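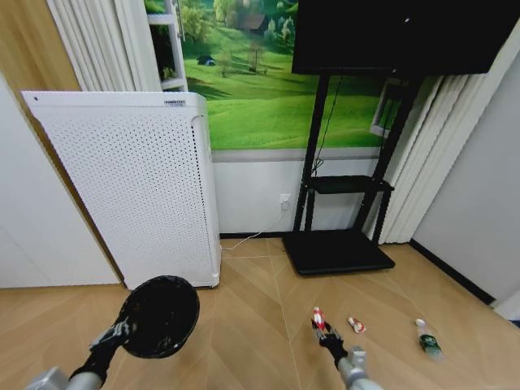
Un robot no nace sabiendo recoger la basura. Alguien tiene que enseñarle, y una forma de hacerlo es prestarle los movimientos de una persona. En el taller de Brukis, en Kirkville, los robots aprenden a ordenar habitaciones de esta manera. La pinza de la derecha sujeta un objeto pequeño, rojo y blanco, y en el suelo quedan un envoltorio arrugado y una botella de plástico. Para ti, levantar un envoltorio es muy fácil. Para una máquina hay muchas cosas que decidir: hasta dónde estirar el brazo, cuánto girar la muñeca y cuándo cerrar los dedos.

## Dos maneras de enseñar

**Con las manos.** La persona agarra el brazo del robot y lo mueve despacio, como cuando un adulto te lleva la mano para que aprendas a escribir una letra. Dentro de cada articulación hay un sensor que mide el giro. El robot guarda esas medidas.

**A distancia.** La persona no toca el robot. Usa unos mandos, y el robot repite sus movimientos. Si ella junta los dedos, la pinza se cierra. Si levanta la mano, el brazo sube. A esto se le llama *teleoperación*. Es una palabra larga que quiere decir «manejar desde lejos», aunque a veces «lejos» es la misma habitación.

Katalin Pap maneja los mandos por las mañanas. Cuenta que lo más difícil es ir despacio, porque con las prisas se cierra la pinza antes de tiempo y hay que repetir el intento.

## ¿Cuántas veces hay que repetirlo?

Muchas. Cada intento completo se llama *demostración*. Para la tarea de recoger basura, el equipo grabó 718 demostraciones en marzo. Después cambió las cosas de sitio y siguió grabando, hasta llegar a 1514.

Los cambios son importantes. Si la botella estuviera siempre en el mismo lugar, el robot podría aprender solo ese lugar. Por eso unas veces se deja tumbada y otras de pie, cerca de la papelera o más lejos. 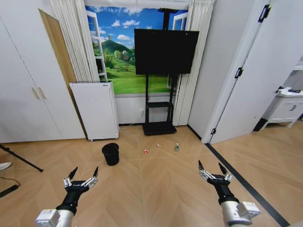
Ineke Van Leeuwen preguntó si el robot no estaría simplemente copiando, como quien calca un dibujo. Bonifacio Pacheco le contestó que, si solo calcara, fallaría en cuanto alguien moviera la botella. Un programa de ordenador compara todas las demostraciones y busca lo que tienen en común: primero acercarse, luego abrir los dedos, después cerrarlos alrededor del objeto. Con eso, el robot intenta calcular un movimiento nuevo para cada caso.

A veces le sale mal. Entonces una persona vuelve a tomar los mandos, le muestra cómo corregir el error y esa corrección también se guarda.

## Prueba tú

Necesitas un compañero, una bola de papel y una caja.

1. Tu compañero cierra los ojos. Él será el robot.
2. Coloca la bola y la caja encima de una mesa despejada.
3. Guíale la mano, sin hablar, hasta la bola y luego hasta la caja. Hazlo 3 veces.
4. Cambia la bola de sitio y pídele que lo haga solo, todavía con los ojos cerrados.
5. Repítelo con los ojos abiertos.

Apuntad en qué intentos encontró la bola. Los robots del taller usan cámaras para ver dónde está cada cosa, así que se parecen más al jugador del paso 5.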